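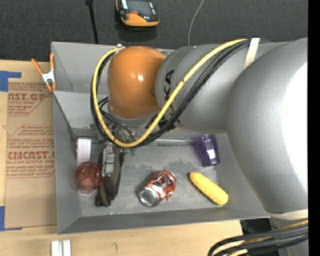
Visit report: Skernura open afternoon, Workemley

Skernura opens its Workemley building to visitors twice a year. The September session started at 2 p.m. and ran until early evening. I went mainly for the mixed-items collection, which has been mentioned in several reports on this site but not covered in any detail. These notes follow the order of the tour. Parking and access are at the end.

Entry and sign-in

The entrance is on the side street, through Chan Hall. Visitors sign in, take a badge and wait by the coat racks. Groups are limited to 15. Closed shoes are required in all work areas and bags stay in the lockers. Rigoberto Camacho, who looks after the collection, took our group through.

The collection

The store is a long room with steel shelving on both sides and a bench down the middle. The catalog stood at 498 entries on the day. An entry covers a type of item, so a can that exists in several states of damage still has one number, with a suffix for each state.

Everything in it is small, light and ordinary: drink containers, balls, toy food, cloths, cups, small boxes. Camacho said the selection rule is that a person should be able to pick the item up in one hand without thinking about it. Glass was removed early on. Real food was never included, which explains the large amount of plastic produce on the upper shelves.

Items are bought in ordinary stores where possible. Toy food is bought in sets and then split, with the pieces that are too small discarded. Packaging such as cans comes from the building's own recycling, rinsed and dried before it is entered.

Handling groups

The shelving is arranged by how an item behaves when it is put down, and material comes second. I found this more useful than the arrangement by material I have seen elsewhere. The mixed tray in the work area had something from nearly every group in it.

Rolling items. Balls, mostly, plus toy fruit. The reddish-brown ball in the tray has a glossy, translucent surface. A ball on a flat floor goes to the wall sooner or later, and this one was sitting near the left side.

Soft items. Cloths, socks and small bags. These have no fixed shape, and the catalog card gives only the size when laid flat. The dark brown and olive cloth next to the ball was bunched into a long shape. Camacho does not fold cloths between uses. They go back into the bin as they are.

Crushed items. Cans are entered uncrushed, then crushed by hand, and each one comes out different. The red soda can in the tray was on its side with the body well creased. The wrinkles throw highlights in all directions, so the same can looks different from each side of the bench. Cans with a split or a raised edge are thrown out. This is the group with the highest turnover.

Long rigid items. The yellow plastic corn cob belongs here. It has molded kernels, and the texture gives a better hold than a smooth toy of the same size. The smooth pieces, bananas in particular, get fewer requests.

Upright items. Cups, tubs and short bottles. The purple cup was standing, a little apart from the rest. Translucent plastic is kept as a subgroup because its color depends heavily on what is behind it. On gray metal it reads as a fairly even purple. On the white bench in the store, similar cups looked much paler.

Flat-sided items. Small boxes and blocks. A small white one was leaning against the side of the tray, above the ball. Leaning is recorded as a separate position from lying and standing, and it has its own line on the sheet.

The tray

The tray is shallow gray metal with sloped sides. The slope matters more than I expected. A vertical wall leaves a tight corner in which flat items get stuck, while a sloped one leaves room to get fingers behind them. The drawback is that small boxes end up propped at an angle.

The floor of the tray is scuffed and has some darker patches. I asked whether it would be refinished. The answer was no: a polished floor reflects the items, and a painted one chips. It gets wiped and otherwise left alone.

Bench surroundings

To the left of the tray was a large flattened cardboard panel from a packing box, with ACRYLIC SHEET and CIMCAST printed on it in red. Flattened cardboard gets used all over the building as a bench cover. It is free, it does not slide much, and it can be replaced when it gets dirty. I would like to see it cut to size, as an oversized panel tends to lift at the fold.

Lighting in the work area is overhead only. I would have preferred a lower lamp on one side for looking at surface detail.

Labels and records

Labeling is done with Protness, a card system Skernura uses across the site. Each card carries the catalog number, the handling group, the weight and a space for condition. Cards stay with the bin and the item itself is left unmarked. This keeps the surfaces clean, but it makes it easy for two similar cups to swap places. Camacho accepted the point and said that weighing usually settles it.

Condition is checked on return to the store. There are only 2 grades, keep and replace. An earlier scheme with more steps was dropped when different people graded the same cloth differently.

Points for our own store

Sorting by handling group would suit our shelves and would need new cards but no new bins. The rule on split cans should be adopted as it stands. I would not copy the unmarked cups. A dot of ink on the base would do no harm. Sloped trays are worth pricing, provided the floor area is large enough that items are not forced to overlap.

I did not see the washing area, which was closed to visitors during the session.

Practical information

The lot behind Chan Hall fills early. Street parking is available on the hill side. The store is step-free from the hall, and the work area is reached by a short ramp. There is no café in the building. Catalog sheets can be requested at the sign-in desk and are printed while you wait. Bring a folder, as they come unstapled.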